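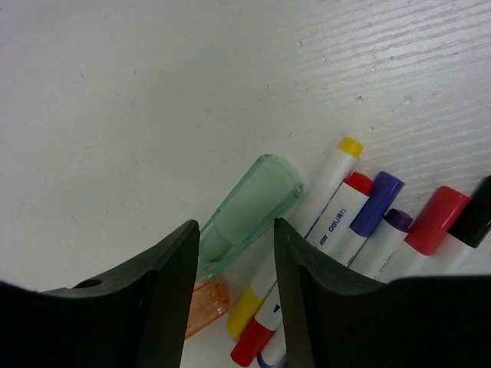 Como acompanhar um processo depois de uma apreensão de drogas na minha rua?

Géza Vörös
29 de março de 2023

Olá a todos! Moro em Siltard e na semana passada a polícia parou um carro mesmo à frente do meu prédio, com cão e tudo. O jornal da terra deu a notícia em 5 linhas e nunca mais disse nada. Fiquei cheio de curiosidade - gosto muito de perceber como estas coisas funcionam! Consigo saber se houve acusação, quando é o julgamento e se posso assistir? Não sou testemunha nem conheço ninguém envolvido.

monodside
Que boa pergunta, adoro este assunto! Durante o inquérito o processo pode estar em segredo de justiça, e aí a secretaria não te diz quase nada. Quando chega a julgamento a coisa muda: a regra é a audiência ser pública e qualquer pessoa pode entrar e sentar-se (telemóvel desligado, e chega cedo porque as salas são pequenas!). O juiz pode fechar a porta em certos casos, mas a mim só me aconteceu uma vez.
O que eu fazia: ia ao tribunal ver a pauta do dia, normalmente afixada à entrada, ou perguntava ao balcão com a data e a rua da detenção. Sem o número do processo dá mais trabalho, mas os funcionários do nosso são impecáveis. E tem paciência - o último que segui começou em maio e só foi a julgamento no ano seguinte. Valeu bem a espera, aprendi imenso!

wetano_28
Pergunta na esquadra, são simpáticos.

Bodnár
Na esquadra não te vão dar pormenores de um inquérito, já tentei. Experimenta antes o site do Ministério Público, que às vezes publica comunicados sobre detenções e acusações. Foi lá que encontrei o caso da minha zona, com a medida de coação e tudo. Boa sorte, e depois conta como foi!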